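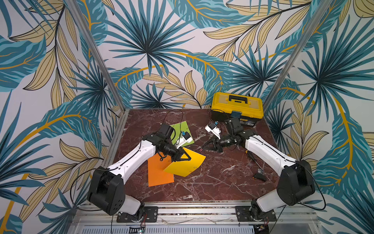

The hard part is the second sheet

By the Lurcombe science desk

Ask the people at Jorkari what their robots do all day, and the first answer is usually that they do office work, badly. The group has spent most of the year since July on a question which sounds too small for a research program: can a pair of arms learn to handle thin plastic sheets, together with the clips that hold them, from watching a human operator do it?

A sheet of plastic is a difficult object. A box keeps its shape when it is pushed. A sheet bends, slides on its neighbor, sticks to it, and sometimes jumps. On polished stone it can lie so flat that a finger finds no edge to go under. People solve this with a fingernail and a little moisture of the skin, and they do not remember learning it. A metal finger has neither of these. For many years the usual answer in industry was suction, and suction works very well for one flat sheet on one flat surface. It does not help much when the sheet already has a clip on it, or when the task is to lift one corner and leave the rest lying down.

The method in Jorkari's new report is called Horobets, after the street of the first laboratory. In most earlier work, a policy is trained on complete demonstrations: the operator guides both arms from the start of the task to the end, and the network learns to copy the whole path. Horobets cuts each demonstration at the moments of contact. When a finger touches something, or lets it go, a new piece begins. The network then learns two things separately, how to carry out a piece, and how to judge whether the last piece ended well enough to continue. If the judgment is no, the arm goes back one step and tries the contact again.

This second ability is where the gain comes from. The team collected 1768 demonstrations, all of them by operators moving a pair of leader arms by hand. A policy trained on the same data without the cutting was used for comparison. Both were then given 179 trials on tables they had not met in training, with different sheets, different clips, and tools left lying about. The report says that the old method failed most often in the same place: it closed the gripper, caught no edge, and continued as if it was holding the sheet. It would then carry the air very carefully to the correct position. The Horobets policy made the same first mistake almost as often, but it noticed, and it was permitted up to 5 attempts before the trial was stopped.

One may ask if this is learning or only patience. The authors ask it too, in a section which I found the most interesting of the report. They gave the older policy a simple rule to repeat the grasp when the fingers closed completely. It improved, but less than they expected. A thin sheet between two fingers looks to the motor almost the same as nothing between two fingers, so the rule was often wrong in both directions. The learned judgment uses the wrist cameras, and it seems to look mainly at how the edge of the sheet moves in the moment after the grasp.

The cameras at the wrist are a story of their own. A view from there is close and detailed, but the gripper covers a good part of it, and exactly the part one would like to see. A view from a fixed position shows the whole table and loses the thin edge. The team tried each alone before they put them together. With only the fixed view, the arms came to the right place and then hesitated. With only the wrist view, they were skillful in the last centimeters and often lost before it. 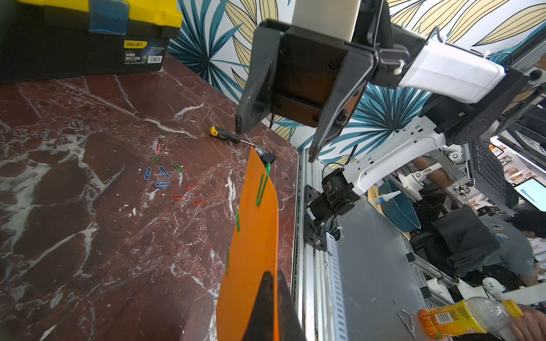

Paper clips have given the most trouble after the sheets. They are small, they are bright, and they like to lie close to each other. To push one onto the edge of a sheet, one arm must hold the sheet firm and the other must open the clip a little against the edge and slide it. An early version learned to press very hard, and the clip went flying. The solution was not elegant. The operators were asked to slow down at this moment, and the demonstrations where they did not were removed from the data. Speed was lost, and the clips stayed on the table.

The team was also strict about mess. In the first months the tables were kept clear, with only the objects of the task on them. The results were beautiful and did not survive the first visit to another room. Now the operators change the surface, the background and the leftover objects on a regular plan, and patterned backgrounds are preferred, as a network which depends on a plain wall is discovered quickly in front of large leaves. A screwdriver or a toolbox may be part of the next task or may have no role at all, and the policy must find this out from the instruction.

Vikton, which supplies the software for moving the arms by hand, has published its own notes on the training of operators. A new person needs 14 hours of practice before the recordings are accepted. Before that, the motions are too nervous, and the network learns the nervousness together with the task.

What the method cannot do is also stated clearly. It does not plan. If two sheets are stuck together, it will lift both and judge the grasp as good, and no later step corrects this. The authors tried to add examples of double sheets, but an operator looking at a screen often cannot see the difference either. They are now considering a small sensor in the fingertip, which would feel the thickness, and they would like to test it on paper before the end of the year. Paper, they say, is worse than plastic. It keeps every mistake as a fold.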